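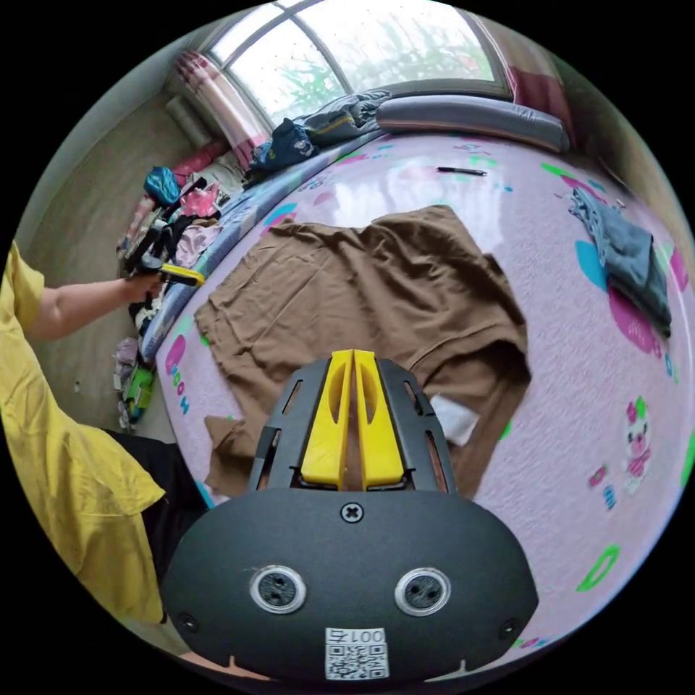

Slide 1. Brown garment on a bed.

Speaker notes: Household Textiles and Local Repair. Melcombe, February 4, 2021.

Welcome members. Thank Nandi Jacobs for the invitation. State that the survey covered 99 households. 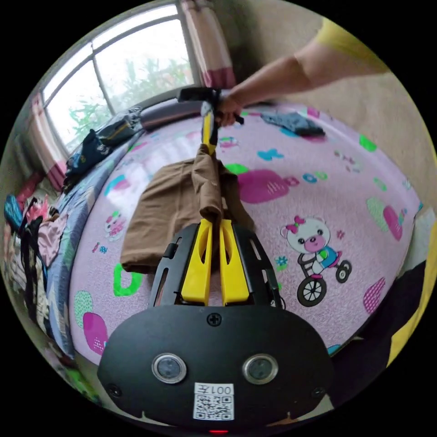
Slide 2. Findings

Most respondents keep clothing they no longer wear. Cost of repair was named by 40 of them. 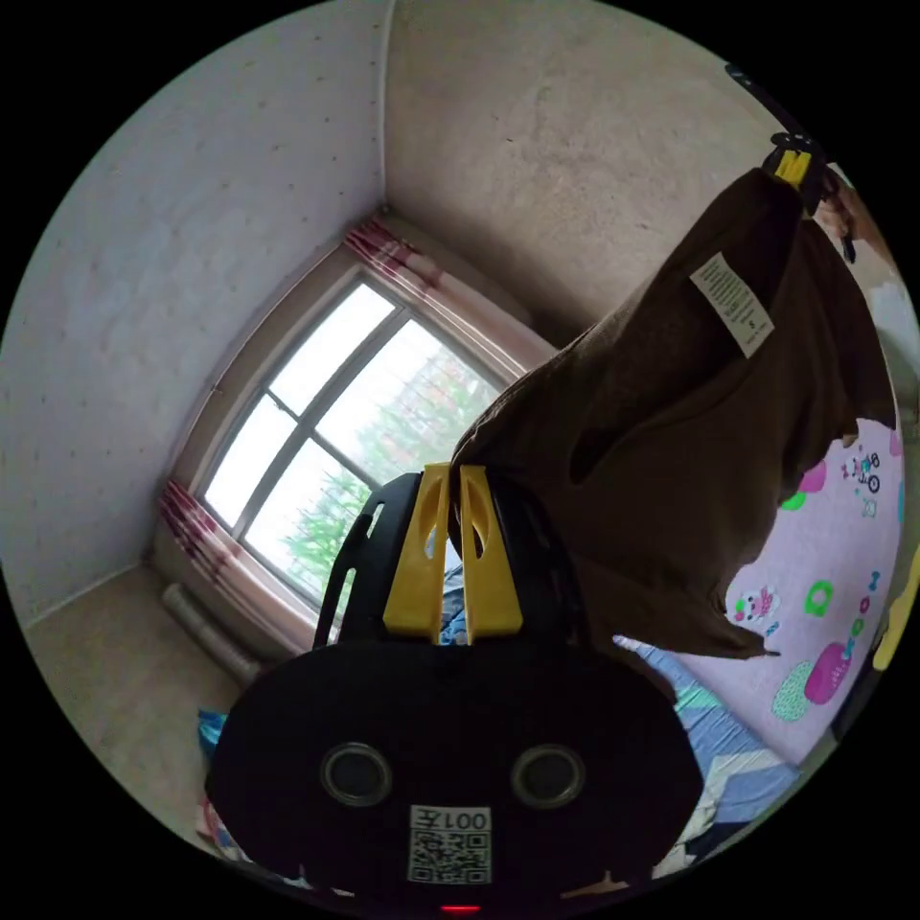
Pause for questions on cost, then refer members to the Widmer paper on mending classes.

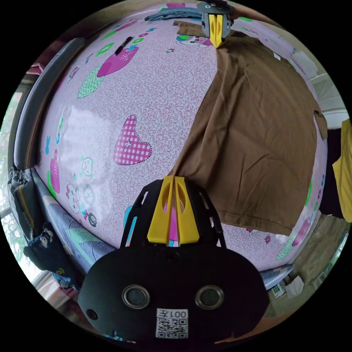 The council is asked to fund 27 places from April. Invite Clifford Ross to reply.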